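Handheld gripper, bedroom set: keep or bin the shiny headboard clips?
Forum > Data collection > Home tasks

Posted by dadia_north, 22 August 2023
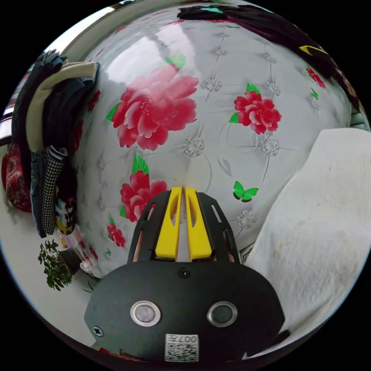 Unit 007 at the headboard, bedroom set.

We are collecting bedroom examples with the handheld grippers for the Fonirico project. The task is clearing clothes off the bed end and folding a blanket. The plan is 1,000 clips, and we have 254 so far.

My question is about this one room. The headboard is glossy and tufted, with crystal buttons and a floral print, and the window reflects in it. When I run the clips through tracking, 8 of them drift. The path of the gripper slides sideways for a moment while the hand is still. All 8 are from this room and in all of them the gripper is pointed at the headboard.

Do I bin them, fix them, or film the room again with the curtain drawn?

vidalin_k wrote:
Bin the 8 and carry on. A bad path is worse than no path. The model will learn the sideways slide as if you meant it.

tomsk8bench wrote:
I'd draw the curtain and do the room again. A bright streak that moves when you move is about the worst thing you can give the tracker. The print should help you, there are plenty of edges on those flowers and leaves. It's the shine that does the damage.

Dayana Ibarra wrote:
I disagree with drawing the curtain. People have shiny furniture and they open their curtains in the daytime. If every room we send in has flat light and matt walls, the policy will fall over in the first real bedroom it meets. We did this at Zelleck with kitchens. We kept everything tidy and dull and then had to go back and collect again in August with the blinds up.

Drop the clips where the path is wrong, yes. But keep the room as it is and collect more in it.

tomsk8bench wrote:
Fine in principle, but if the tracker fails in that light you get no usable clips from it however many you film. You can't keep what you can't track.

Dayana Ibarra wrote:
It didn't fail on all of them. He said 8. I'd want to know how many he filmed in that room before calling it hopeless.

dadia_north wrote:
Fair point, I should have said. I haven't split the count by room yet. I'll do it tonight.

The blanket is the other thing I wondered about. It is white and very fluffy, and once it fills one side of the view there isn't much for the tracker to hold on to.

vidalin_k wrote:
Then start each clip further back. Hold still for 2 seconds with the clothes and the floor in view before you go in. The heap on the left of your picture has a houndstooth piece and a striped cuff in it, and that sort of pattern is easy to follow. Going in slower helps too.

oddsocket wrote:
Which mapping settings are you on? If it's the defaults, raise the number of features before you throw anything away. I got half of my bad ones back that way, from a bathroom with a big mirror.

dadia_north wrote:
Defaults. I'll try that on the 8 first.

vidalin_k wrote:
Check them by eye if you do. Mine came back marked as good and two were still wrong when I played the path over the video.

dadia_north wrote:
Update. With more features, some of the 8 now track cleanly and I have watched each of those through. The rest are out. I'm leaving the curtain open and filming more in that room with the still start vidalin_k described. Split by room to follow when I've fixed the folder names.

tomsk8bench wrote:
Still think you should do a few with it closed, so you have both.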